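Call for Artists: Wall and Floor Works, Tralthorpe Gallery

Tralthorpe Gallery, Vermont, invites proposals for a group exhibition of drawing, painting and low relief on the subject of surveyed land. The exhibition opens in July in the lower rooms and runs for five weeks.

Scope

The exhibition deals with the ways land is measured, divided and recorded. Work may refer to maps, boundary markers, field books, road cuts, drainage plans or related material. Figurative and abstract work will be considered on equal terms. Video, sound and work requiring running water cannot be accepted.

Eligibility

Applicants must be 18 or older and must live or keep a studio in Vermont at the time of application. Collectives may apply under one name and are treated as a single applicant. Students may apply if the proposed work was made outside a graded course. Artists who showed in the previous group exhibition, Nollotholm, are not eligible for this one.

Technical requirements

Wall works may not exceed 79 inches in either direction, frame included. Works on paper must be framed or supplied with a mounting method described in writing. Oil paintings must be dry to the touch on delivery. Floor works must stand without fixing and must pass through a standard single door. The walls are painted plaster over brick, and hanging hardware is supplied by the gallery. Lighting is overhead track only.

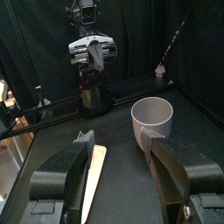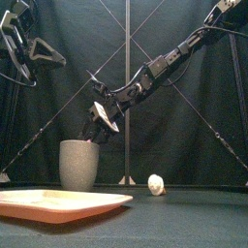

Can a work that has been shown elsewhere be submitted?
Work shown elsewhere is accepted if it was completed within the past three years and has not been exhibited in Tralthorpe. List the earlier venue on the application form.

Fees and payment

There is no application fee. Each selected artist receives $700, paid in a single installment after the work is installed. The payment covers the loan of the work for the full run and use of one photograph of it in the printed handout. Transport within Vermont is arranged and paid for by the gallery. Return transport to an address outside the state is at the artist's expense. Work is insured from the time it is signed in until it is signed out, at the value stated on the loan form.

Sales are permitted. The gallery takes no commission, and buyers are referred directly to the artist.

How to apply

Send one PDF containing:

A statement of no more than one page describing the proposed work
Up to five images, each with title, year, medium and dimensions
A short résumé
Any special handling instructions

Name the file with the applicant's surname or collective name. Links to websites will not be opened in place of images. Applications close at 5 p.m. on the last working day of March and should be sent through the form on the gallery's submissions page.

Selection

Proposals are read by the exhibitions staff and one outside reader from the Lysenko Print Workshop. Results are sent by email in April. Written comments are available on request to applicants who are not selected.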